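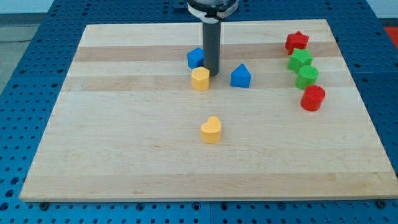 Strömberg Building Services Desk

Ticket 1703
Site: Prekach Annex, second floor, Room 13
Category: Heating / noise
Priority: Normal
Opened: 4/21/18
Status: Closed, with one item carried forward

Issue as reported

Occupants of Room 13 report loud knocking from the radiator under the north window. The knocking starts when the heat comes on in the morning, continues for several minutes, and stops. A second, shorter round is sometimes heard in the early afternoon. The radiator is hot at the end near the valve and barely warm at the far end. The occupants state that the noise was first noticed in February and has become worse. They have not adjusted the valve.

Background

The annex was built in 1949 and is heated by one-pipe steam. Most of the original radiators remain in service. The boiler was replaced in 2000, and the radiator air vents on the second floor were changed during the same project. Heating schedules are set through the Drerkenance control panel in the basement. The panel controls the boiler only and cannot adjust individual rooms.

Entry 1. Desk review

Earlier tickets for the second floor were checked. There is one prior noise complaint, from the corridor outside Room 13, closed without a site visit when the caller could not be reached. The Drerkenance schedule shows a morning start and an early afternoon start on working days, which matches the times given by the occupants. No boiler faults are recorded. The ticket was assigned for a site visit before the morning start.

Entry 2. First site visit

The technician was in the room when the heat came on. Knocking was heard at the radiator and could be felt in the supply pipe where it enters through the floor. The valve handle was found partly closed. On a one-pipe system the valve must be either fully open or fully closed, as steam enters and water leaves through the same opening. The valve was opened fully. The knocking on the next cycle was shorter and still clearly audible.

A level was placed on top of the radiator. It sloped away from the valve, so that water was collecting at the far end. The floor covering has been replaced at least once and is thicker under one pair of feet than under the other.

Entry 3. Correction of slope

The heat was shut off and the radiator allowed to cool. Metal shims were placed under the feet at the far end until the level showed a slight fall toward the valve. The pipe connection was inspected after the lift and showed no strain. Heat was restored by a manual call at the Drerkenance panel. One light knock was heard at the start of the cycle, with none after that.

Entry 4. Air vent

The far end of the radiator remained slow to heat. The air vent was removed and found to be blocked with scale. A replacement was fitted from stock (Pendent, adjustable type, set to the middle position). The radiator then heated along its full length. A faint hiss from the vent during warm-up is normal and does not require a ticket.

Entry 5. Follow-up with occupants

The occupants report that the morning knocking has stopped and that the room is warmer than before. They asked whether the valve may be used to lower the temperature. They were advised to leave it fully open and to send a request to this desk if the room is too warm, in which case the vent can be set to a slower position. A notice to this effect has been placed beside the valve.

Entry 6. Item carried forward

The supply pipe in the ceiling of the room below has a hanger that has come loose. The pipe still drains correctly, but further sagging would allow water to collect and the noise to return. The ceiling panel cannot be removed while the room is in use. A separate work order has been opened for repair after the heating season.

Resolution

Valve opened fully, radiator slope corrected, air vent replaced. Parts charged to the Prekach Annex maintenance account. Occupants who hear the noise again should reply to this ticket and state the time of day and whether the valve has been moved.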